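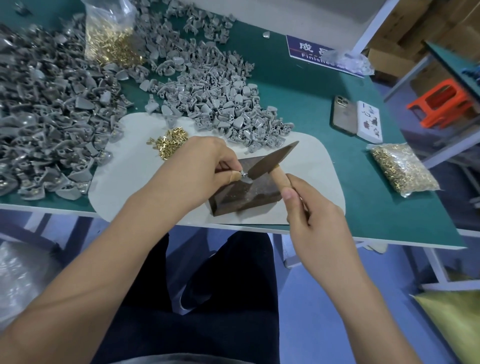

Mayuree Tanasarn wrote to ask whether a machine that puts in pins ever gets tired, and who looks after it when it does.

A machine does not get tired in the way a person does. Its parts do wear down, however, and some of them must be cleaned, tightened or replaced. The pages of this guide explain how the people at Amcombe set up and care for one machine, called the Gisler cell. A "cell" is the name for a machine and the fenced space in which it works.

What is the job?

The job is to push a small brass pin into a gray cap. When the job is done by hand, the worker holds the cap over a wooden block with one hand and taps the pin with a small hammer held in the other. The block is heavy, so it stays still. Its top becomes scuffed with use.

The Gisler cell does the same job in a different way. It has no hammer. A robot arm picks up a cap and sets it in a holder called a nest. A second part, the press, comes down slowly and pushes the pin into its hole. The arm then moves the finished cap to a tray.

How does the cell get its pins?

Brass pins are slippery and small, and they like to lie in a heap. A person can pick one pin out of a heap without thinking very hard. A machine finds this difficult. For this reason the pins are poured into a round bowl that shakes gently. The shaking makes them climb a narrow track along the inside of the bowl. Pins that are facing the wrong way fall back to the bottom and try again. The pins that are facing the right way travel on, one behind another, until they reach the press.

The bowl should never be filled to the top. At Amcombe, one filling is 1,000 pins. If too many are poured in, they press against each other and the track becomes blocked.

Setting up the cell

In the morning, before the cell is started, the setter walks once around the fence and looks inside. A setter is a person trained to get a machine ready. The setter checks that the gate is shut and that no tools have been left on the floor.

Next, the setter moves the arm by hand control, very slowly, to the nest. The tip of the arm must line up with a small mark. If it is a little to one side, the cap will sit crooked and the pin will bend. The setter corrects the position, saves it, and moves the arm there a second time to be certain.

The cell then makes 3 trial caps. The setter takes them to a bench and looks at each one under a lamp. The flat head of the pin should rest against the cap with no gap. A pin that stands up too high has not been pushed far enough. A cap with a crack has been pushed too hard. If all of the trial caps are good, the cell may begin its day.

Looking after the cell

Pushing brass into plastic makes a fine dust. It gathers in the nest, where it can lift a cap by less than the thickness of a hair. That is enough to cause trouble. The nest is brushed clean at noon and again at the end of the shift.

The rubber pads on the gripper, the part of the arm that holds the cap, also wear smooth. Smooth pads let the caps slip. They are changed after more than 2,000 caps, and the old pads are measured before they are thrown away — the measurements help the workers decide when the next set should be ordered from Sitbridge.

Last November the cell stopped at cap number 567 and would not start again. The press had come down and had not felt any pin beneath it. The setter turned off the power, put a personal lock on the switch, and opened the gate. One pin was lying sideways in the track. It was lifted out with tweezers, and the bowl was emptied and wiped. Three trial caps were made before the cell went back to work.

The lock on the switch is an important rule. Only the person who put the lock on may take it off. While it is in place, the machine cannot be started by anyone else — even by someone who does not know that a person is inside the fence.

Words to know

Cell: a machine and the fenced space around it.
Gripper: the part of a robot arm that holds things.
Nest: a holder shaped to fit one part.
Setter: a person who gets a machine ready for work.
Trial cap: a cap made to check that the machine is set correctly.

The next part of this guide visits Kirkley, where the finished caps are sorted and packed.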